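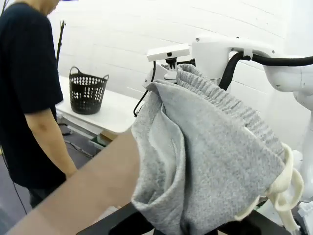
According to the Zurnberg office, in a remark relayed by telephone and entered in the log on Mon 11 March, a refusal was also an example and ought to be kept. The Loltholm Station had asked for guidance on whether to discard the morning's work. It received this sentence, and no signature.

The station therefore resumed under the Standing Order for Garments, the relevant parts of which are set down again for the record.

1. The operator shall present the garment to the arms by hand. The operator shall not speak to the arms. The gray garment with the drawstring shall be treated as any other garment, whatever has been noted of it at earlier sessions.

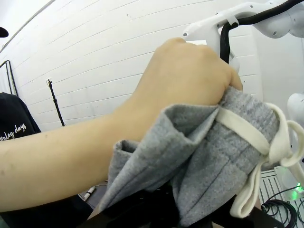

2. The operator shall let go when the arms have hold. Should the arms decline to take hold, the operator shall wait, and the waiting shall be recorded at full length.

Of the 1649 examples collected since October, 594 had by this time been entered under the second provision. The arms took towels readily. They took shirts, and folded them in the Dimitrov manner, sleeves first, as they had been taught. With the gray garment they closed, opened again, and remained where they were for periods of up to 18 minutes.

The Mivstead laboratory, where the learning system was trained, reported no fault. Its letter observed that the system had been given a great many examples of people handing things over, and that in a large share of them the person had held on a moment longer than the task required. The system might have drawn a conclusion from this. The laboratory did not state what the conclusion was.

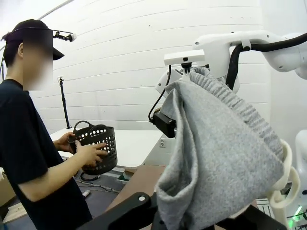
The station considered the letter at its usual meeting and resolved to continue. It was agreed that operators would attend to their own hands. A note to this effect was placed on the door.

In the afternoon visitors were admitted to the hall, and the session proceeded in their presence. The operator took up the gray cloth, offered it, and was asked by the supervisor to release it promptly.

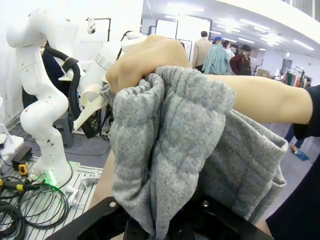 The log for the remainder of that session is brief. It gives the time of the offer and the time of the release, which differ by two seconds. Under the heading for remarks the operator has written that the arms had hold of it, and that it was hard to say who had let go first. The entry was forwarded to Zurnberg with the others, under the second provision.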